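Mondeck is a pile of clauses from residential tenancy agreements, split up, cleaned and labelled by hand so you can search them, sort them or train a small classifier on them. I started it because I spend a lot of my working week reading leases for people who are about to sign one (or, more often, signed one ages ago and now want out), and I kept meeting the same sentences in slightly different hats.

You're reading the card for version 2. If you used the first version, please skip to "What changed" before you load anything, as a couple of columns have moved.

## What's in it

There are 2,779 clauses, one per row, in `clauses.csv`. Same thing in `clauses.jsonl` if you prefer that. All in English, all from agreements for flats and houses in England. No commercial leases, no lodger agreements, and nothing from Scotland, where the law is different enough that mixing them would make a mess of the labels.

The agreements came to me in three ways:

- blank templates that letting agents put on their own sites
- agreements that tenants handed over at the Fluletberg drop-in and agreed I could use, with the personal bits taken out
- a batch from Sumis, a small lettings firm that let me have their old house style when they moved to a new one

The `source` column tells you which is which (`template`, `dropin`, `sumis`). The Sumis ones are a bit over-represented under repairs, so keep an eye on that if you're doing anything with proportions.

## Columns

| column | what it holds |
|---|---|
| `id` | short code, stable from now on (I promise) |
| `text` | the clause as written, spelling mistakes and all |
| `topic` | one of the topics listed further down |
| `party` | who the duty falls on: `tenant`, `landlord`, `both`, `none` |
| `worry` | `low`, `medium` or `high`, see below |
| `source` | where it came from |
| `note` | free text, mostly me muttering |

`worry` is the column people ask about. It's my view of how much a tenant ought to stop and read the clause twice before signing. It is *not* a legal ruling on whether a term is fair or can be enforced, and I'd be very unhappy to see it used as one. A clause saying you must pay for professional cleaning whatever the state of the place gets `high`. A clause saying you'll put your bins out on the right day gets `low`, even when it goes on for half a page, which some of them do.

## Topics

`rent`, `deposit`, `repairs`, `cleaning`, `furniture`, `rubbish`, `access`, `guests`, `pets`, `notice`, `break`, `bills`, `other`

One topic per clause. I know, I know – plenty of clauses are about two things at once, and I went back and forth on this for ages. In the end I picked the topic of the main verb and put the runner-up in `note`. So "The Tenant shall not remove the furniture or keep any animal" is down as `furniture`, with pets in the note. If you want proper multi-label data you'll have to do a bit of digging in the notes.

`rubbish` used to be part of `cleaning`. They're separate now, because what you leave lying about while you live somewhere and what you leave behind when you go are argued over quite differently.

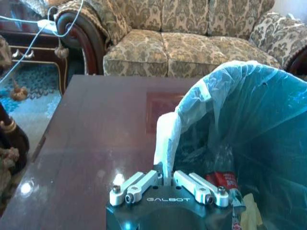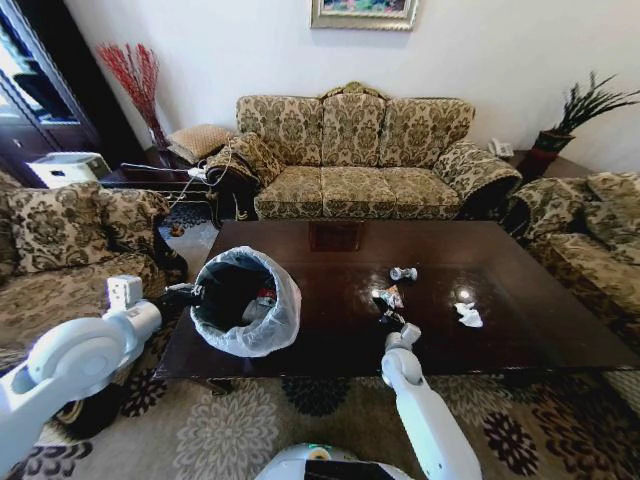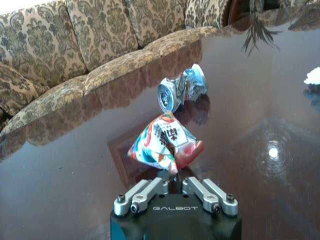
*Living room coffee table; the last picture has the crushed can and the snack bag.*

## How the labels were made

I labelled everything in Doucette, which is a little script of mine that shows one clause at a time and waits for a key press. It's in `tools/` if you fancy it. It has no undo. I keep meaning to add one.

Then I left it alone for a while and relabelled 200 clauses from scratch without looking at my first answers. `topic` held up well. `party` was fine apart from the clauses written in that horrible passive ("the Property shall be kept in good order"), where I'd flipped between `tenant` and `both` depending on my mood. `worry` drifted most, nearly always between `low` and `medium`. Both sets of labels are in `relabel.csv` so you can work out whatever agreement score you like.

All of it is one person's judgement. I'd love a second labeller, so if you read leases for a living and have a spare Friday, open an issue!

## Taking out personal details

Names, addresses, phone numbers, bank details and rent amounts are swapped for tags like `[NAME]` and `[AMOUNT]`. I did a first pass by pattern matching and then read every `dropin` clause by eye. If you spot something I've missed, please don't paste it into a public issue – just give me the `id` and I'll pull the row.

## Splits

There's a held-out set of 100 clauses in `test.csv`. They're kept by agreement, so no agreement has clauses in both the test set and the rest. Please don't shuffle them back in, because templates copy from each other like mad and your score will look far better than it should.

## What changed

- `rubbish` and `cleaning` split apart
- `risk` renamed to `worry` (people kept reading "risk" as legal risk)
- `party` moved in front of `worry`
- duplicates removed where the wording was identical after lower-casing; near-duplicates are still there
- fixed the rows where a curly apostrophe broke the CSV, sorry about that

## Known problems

Older agreements often number things in a way that makes no sense, and my splitter sometimes cuts a clause off from the list that follows it. Look for text ending in a colon. Some `break` clauses are only half there for this reason, and half a break clause is worse than none.

The law on renting moves too. I labelled most of this before October and haven't gone back over the notes, so treat anything in `note` that sounds like legal advice as old news. If you've got a real tenancy problem, take the whole agreement to a housing adviser and not one row out of my spreadsheet.

## Licence

Labels and notes are CC BY 4.0. The scripts in `tools/` are MIT. For the clause wording itself, the people who supplied it said yes to research and teaching, so please stick to that and ask me first for anything else.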